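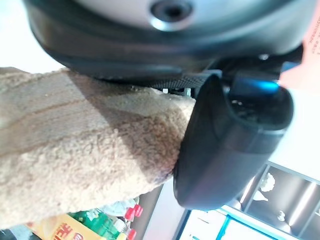 ### 布料擦拭弧面家电外壳:夹持与走向参数整理

本页整理一组擦拭试验中可直接用于家务的做法。试验由机械臂完成,末端为两指夹爪,腕部带相机,擦拭对象限于外壳带弧度的台面电器,如电饭煲、电水壶、空气炸锅。数据由Concetta Vitale小组整理,共3,714次擦拭动作,其中1,757次用于比较布的折法,其余用于比较走向和压力。手工操作时多数结论同样适用,不适用处单独注明。

**一、通用准备**

1. 断电,拔插头,外壳降至室温。
2. 取下可拆的阀、盖、接水盒,单独清洗。不可拆的孔口用干布条临时塞住,避免水渗入。
3. 毛巾布过水后拧至不滴水。含水过多时,水会沿外壳弧度流到下缘接缝处积存。
4. 机械臂操作前,移开作业半径内的玻璃瓶和轻小物件。货架旁作业时,半径外再留13厘米。

**二、布的折法**

比较了单层、对折、卷成厚条三种。

- 单层:贴合好,但指尖压力集中,布面易起皱,皱褶处漏擦。
- 对折:适合平缓的顶面。指垫夹住折边,开口一侧朝行进方向的反面。
- 卷成厚条:适合外壳与下缘之间的内收部位。布卷本身有弹性,可填入窄缝,夹爪不必贴近外壳。

卷条的夹持点取在距末端2厘米处。夹得太靠里,前端下垂,到不了接缝;夹得太靠外,受侧向力后容易脱出。毛圈布被夹紧后纤维会压扁,夹持段不参与擦拭,计算有效长度时应扣除。

**三、走向**

顶面由中心向外,按弧线分段,每段重叠三分之一布宽。从外向内擦会把灰推向中央的孔口,后续还要用棉签清理。

下缘一圈单独处理,不与顶面连续。黑色光面塑料容易显水痕,先湿擦一遍,再换干布沿同一方向收一遍。来回擦会留下交叉的痕迹,侧光下明显。

带滚花或细网纹的部位,直线擦拭效果差,污物留在纹路凹处。改为沿纹路的两个斜向各擦一次,仍有残留时用软毛刷蘸稀释的中性清洁剂,刷后用湿布带走泡沫。不要把清洁剂直接喷在纹路上。

**四、压力**

机械臂端设力控,法向力取能使布卷压缩约三成的数值。换布后须重新标定,旧毛巾与新毛巾的差别大于不同外壳之间的差别。手工操作无需测力,以布卷有明显回弹、电器不在台面上滑动为准。

轻型电器在侧向力下会移动。处理方法:

- 底部垫防滑硅胶垫;
- 另一只手扶住外壳上部,不扶盖子的卡扣;
- 机械臂单臂作业时,将电器一侧靠在固定挡块上,擦拭方向朝向挡块。

**五、视觉遮挡**

本节只涉及机械臂。腕部相机离工件很近,布卷常挡住接触线。原方案依靠图像判断布是否到位,在内收部位误判较多。改进后的判断顺序如下:

1. 用远处视角估计外壳下缘高度;
2. 接近阶段读取图像,确认布卷方向与下缘基本平行;
3. 接触后停用图像判断,只看力信号和指间开度;
4. 离开后退,再取一次图像,检查布有无脱落。

强光照在浅色外壳上时,顶面容易过曝,反光区的边界会被误认为外壳轮廓。处理时先降低曝光,仍不稳定则改用深色下缘作为参照。指部灯带在光面塑料上可能产生反射,取图时调暗。

**六、两类外壳的设置**

Trulton:顶面弧度大,下缘外凸。用卷条,分段取短,每段结束后抬起再落。连续拖行时布卷会向夹爪一侧滚动。

Lombardi:顶面平缓,侧壁接近竖直。用对折布,侧壁自上而下,最后收底边。底边以下不擦,散热孔用干刷清理。

两组设置不可互换。把Trulton的卷条设置用于Lombardi侧壁时,布与外壳只有一条线接触,擦过的面积不足。

**七、常见问题**

*擦后有毛屑。* 新毛巾先洗两次,不加柔顺剂。仍掉毛时,最后一遍换成细纤维布。

*布从指间滑出。* 先看指垫是否沾有清洁剂,擦净后再试。不建议直接加大夹持力,布卷压得过扁后反而会横向错开。

*接缝处仍有油。* 将布卷末端拧紧一圈,用较硬的一端沿缝走一遍。油膜较厚时,温湿布敷五分钟再擦。

*螺钉附近有水渍。* 立即用干布角吸干,并检查布的含水量。外壳底面的金属紧固件不做湿擦。

**八、用后处理**

毛巾按油污和灰尘分开洗,展开晾干,卷着晾时芯部干得慢,易有气味。指垫用湿布擦净后自然晾干,不用酒精反复擦拭橡胶面。试验所用的标定表按布号保存,洗过十次的布重新测一次厚度,厚度变化超过一成即退出试验,转作普通抹布。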